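Search the forums
Search titles only
Advanced search

Embroidered hoodies for the club - what did you pay and would you order again?

gumboot_gaz
Righto, I've been handed the merch job for our rowing club and I'm in over my head. We want 79 hoodies, navy, with the crest on the left chest and the year group on the sleeve. I've got a quote from Woteck and one from Boyer and they're miles apart. Boyer wants a digitising fee for the crest plus extra for every sleeve, Woteck rolls it all in but only does a 50/50 blend. Has anyone washed one of the blends a fair bit? I don't want to be the bloke who bought everybody a bobbly jumper.

merino_mel
We went with Woteck for the netball girls two seasons back. Mine's been through the wash every week of winter and the embroidery still looks great, the fleece inside has gone a bit flat but that's hoodies for you. The cuffs have held up too! Colour is more of an inky blue than a proper navy, so ask for a swatch before you sign anything.

Babak Taheri
I'd go the other way. Heavy cotton every time, and pay for the sleeve. The blend pills under the arms if you're rowing in it (and they will row in it, no matter what you tell them). Boyer did ours at Prorkthorpe and I had one complaint out of the lot, and that was a kid who ordered the wrong size.

gumboot_gaz
Cheers both. Babak, did they charge you again for the digitising when you reordered?

Babak Taheri
No, once they've got the stitch file it's there for good. Ask them to email you a copy though. We had a shop close on us years ago and had to pay for the whole crest again somewhere else.

threadbare
Can I put in a word for doing it yourself? I know, I know. But I bought a secondhand single-needle machine last October and I've done 21 caps and a stack of polos on it in the back room. Crest was 8 colour changes, which is a pain on a single needle, but I simplified it down and it looks cleaner for it.

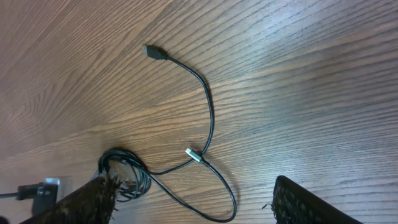
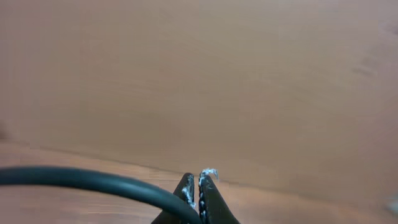
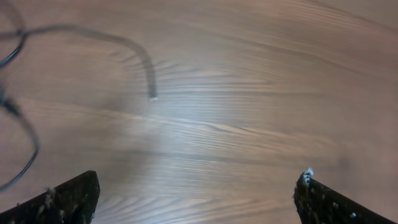 The thing that'll get you is hooping. Thick fleece doesn't want to sit in a hoop and if you crank it tight you get a ring that takes ages to steam out. I hoop the stabiliser only, spray it, and stick the hoodie down on top. Water-soluble film over the front as well or the stitches sink into the fluff. I reckon you'd have it sorted after three or four practice runs on op shop jumpers.

merino_mel
For 79 hoodies?? On a single needle? He'd be at it till the kids have kids.

threadbare
Fair go, I didn't say do it in a weekend :) But he could do the sleeves at home and send the crests out. That's the bit Boyer is slugging him for.

Babak Taheri
Sorry but I wouldn't. If you muck up a sleeve on a hoodie that's already got the crest on it, you've just bought a hoodie. And sleeves are the worst part to hoop, they're a tube, you're forever stitching the back to the front. Pay the shop and let them wear the mistakes.

threadbare
You unpick the seam, do the panel flat and close it up again. It's not hard. Bit slow, I'll give you that.

Negin Rashti
I do this for a living so take it with that in mind. Ask both shops for a stitch count on the crest before you compare prices. Anything under 3,000 stitches on a left chest should be at the bottom of their price list, and a lot of places quote you the next tier up without counting. Also ask what backing they use. Cutaway on fleece, please, never tearaway, it goes wavy after a few washes and everyone blames the hoodie.

And I'm with Mel on the blend, sorry Babak. A decent 50/50 holds its shape better than cheap cotton. It comes down to the weight of the garment more than what's in it.

Babak Taheri
Cheap cotton, sure. I said heavy cotton.

gumboot_gaz
Ok this is gold. I've emailed both for stitch counts. Woteck came straight back, still waiting on Boyer. Anyone used Ultus for the blanks? Woteck says they can do those in a zip-up for a bit more, and half my parents are asking for zips.

merino_mel
Zips are good but check where the crest lands. Ours sat too close to the zip on the small sizes and looked a bit squished. Get them to mock it up on the kids' size as well as the large.

threadbare
What Mel said. And order a couple of spares in medium, you'll have latecomers wanting one the day after they arrive.

13 replies · 6 shares

Related threads
Sublimation or screen print for training singlets?
Best thread for outdoor caps that won't fade
Getting hoop marks out of polyester polos
Club crest redraw, who owns the artwork?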